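Foro Wistinora > Robótica de taller > Kits y compras

Tema: Kit de pinzas de mano Kokkonen, ¿alguien lo tiene?

nantana_m
Mensajes: 11
12/7/19

Buenas a todos. Soy Nantana Mahawong, trabajo en un taller pequeño y el español no es mi primera lengua, pido paciencia con mis errores.

Estamos pensando comprar el kit de Kokkonen, el de dos pinzas que la persona lleva en las manos para grabar demostraciones. El precio que nos dieron es 3,774 con los soportes incluidos. Mi jefe prefiere el de Bendon, que cuesta bastante menos, pero trae una sola pinza. Nos prestaron el Kokkonen hasta final de mes y quiero escuchar opiniones antes de devolverlo.

Las tareas que hacemos son sencillas: coger recipientes, cambiarlos de lado, meterlos en una cesta. Con el cuenco redondo me siento cómoda desde el primer día. Con las piezas cuadradas de esquinas redondeadas me cuesta más y todavía no sé si es culpa de la pinza o de mi mano. 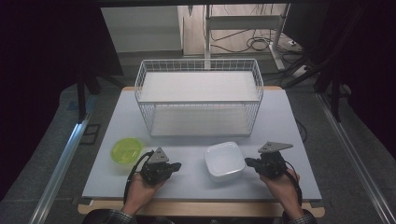 Puesto de pruebas: cuenco verde, recipiente blanco, cesta de malla y las dos pinzas.

Lo que menos me gusta son los cables. Cada pinza lleva el suyo, y cuando cruzo los brazos tengo que parar y ordenar todo otra vez. El peso, en cambio, me parece correcto. Después de una mañana larga noto un poco las muñecas, nada grave.

¿Vale la pena pagar la diferencia?

ferrallas
Nosotros lo compramos en June (perdón, en junio, tengo la factura en inglés delante). Para dos manos no hay discusión, el Bendon se queda corto. Con una pinza no puedes sujetar la cesta y meter algo a la vez. Lo del cable se arregla con una cinta de velcro en el antebrazo, dejando holgura en el codo.

tolva_sur
No estoy de acuerdo. El Bendon de una pinza nos ha servido para casi todo, y llevamos hasta 800 demostraciones en la misma tarea. Si vas a hacer sobre todo coger y dejar, la segunda mano es un lujo. Por ese dinero yo compraría el Bendon y guardaría el resto para repuestos, que en Kokkonen son caros y tardan.

ferrallas
¿Tardan? A mí las puntas de los dedos me llegaron en 11 días.

tolva_sur
A mí no me llegaron. Cancelé el pedido.

nantana_m
Gracias a los dos. Pregunta para ferrallas: ¿la placa de encima de la pinza se te afloja? En la derecha he tenido que apretar el tornillo dos veces, en la izquierda ninguna.

ferrallas
Sí, en una de las dos. Fijador de roscas del flojo, una gota. No pongas del fuerte, que luego no la sacas para calibrar.

mirlo_gris
Entro solo para decir que mires también el servicio de Wurnelel. Ellos te alquilan el equipo completo y pagas por paquete de 1,000 grabaciones. Para un proyecto corto puede salir mejor que comprar. El soporte técnico responde rápido, aunque el programa de exportación es feo y bastante lento.

tolva_sur
Alquilar para esto me parece tirar el dinero, con respeto. Al segundo proyecto ya has pagado el kit.

mirlo_gris
Depende de si hay segundo proyecto.

nantana_m
No sabemos si habrá segundo, esta es justo la duda de mi jefe - y la mía también. Voy a pedir precio a Wurnelel y a repetir las piezas cuadradas con el velcro puesto. Si alguien tiene el Bendon y puede medir la apertura máxima de los dedos, se lo agradezco mucho. En la hoja de producto no la encuentro.

tolva_sur
Mañana te la mido con el calibre y la pongo en este hilo.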